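Notebook, Skurnville apartment, Monday
Topic: does the head view help the wrist view, or disturb it?

Started at 7 in the morning because I wanted the light before the sun comes to the big window. The lamp in the hall stays off for the whole series, as we agreed after the December runs.

Reminder of the question, for colleagues who read only this page. Our policy takes the head camera and the wrist cameras together. In Tirville we saw that the policy trained with all views was better at finding the right furniture, but worse in the last short part of the reach, when the fingers must go to the handle or the hook. My guess is that the network trusts the head view too long. So I train with random hiding of one view: in each training sample, one camera is replaced by a gray image with some probability. The probability is the only thing I change between versions. The set is the same for all of them, 2,000 episodes, mixed from both sites.

I went through the recordings before training and noted what each view gives us. The wardrobe is easy from the head and the towel on its hook is clear, but the wrist views are of very different value depending on the arm pose.

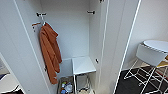
Head view, open wardrobe. Orange towel on the hook at the left, basket with small bottles at the bottom.
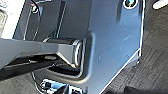 Wrist view. Mostly our own metal, with dark floor at the right. Almost no task information.

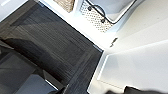
Wrist view, much better. White cabinet, perforated basket, short dark handle, finger tips at the bottom. 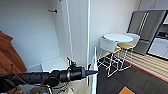

Arm near the thin white pole. The kitchen with the round table is behind.

I think these differences are important for the method. If we hide cameras with equal chance, we sometimes hide the only good view and leave the network with a bad one. Then it learns from a sample where the answer is not available. Tiwari (our name for the second training branch) tries to correct this. Before training, a small scoring network gives each view a value, and the view with the low value is hidden more often. Helora is the old branch with equal chance. I keep both names in the log files, please do not rename them again.

Method details, so I can repeat it:
- Scoring network trained on 383 episodes which I labeled by hand last month. Label is only "useful" or "not useful" for each camera. I did not use a middle class and now I regret it a little.
- Hiding is decided one time per short clip and stays the same for the whole clip. When I changed it at every frame, the arm motion became nervous.
- The gray image has the mean color of the training set. Black was worse in a quick test, perhaps because a dark floor seen from very near is also almost black.
- Evaluation: 80 trials for each branch, same start poses, order mixed by script. I do not know which branch is running until the sheet is finished.

Result until now. Helora is finished, Tiwari is only half finished, so please do not put this on a slide. In the finding part the two branches look the same to me. In the last part of the reach Tiwari makes fewer corrections near the handle, and it stops less often in front of the wardrobe to wait. The towel task shows the difference most clearly. The basket task shows almost nothing, and I have no explanation for it.

One problem which I found at lunch time. The scoring network gives a high value to wrist images with strong bright edges, also when the edge is only reflection on the metal. I checked the worst cases and many of them are this type. So part of the effect of Tiwari may come from something else, for example simply from hiding the head view more often. To test this I need a third branch: fixed hiding, head camera only, with the same total rate as Tiwari. It costs one more night of training. I started it at 4 p.m. and the first loss values look normal.

Smaller things:
The clock of the left wrist camera is again behind the head camera. I corrected it in the data loader, but the correct place is the recorder. Version with the fix is in the shared folder.
Calibration sheet is in the top drawer, not in the case.
Trials near the pole must be done with the slow speed limit. I wrote this on the evaluation sheet also.

For tomorrow: finish the Tiwari trials first, before anybody moves the furniture. Then label a new set with three classes, and look at the basket episodes one by one. If the third branch is as good as Tiwari, the scoring network can go away and the paper becomes shorter.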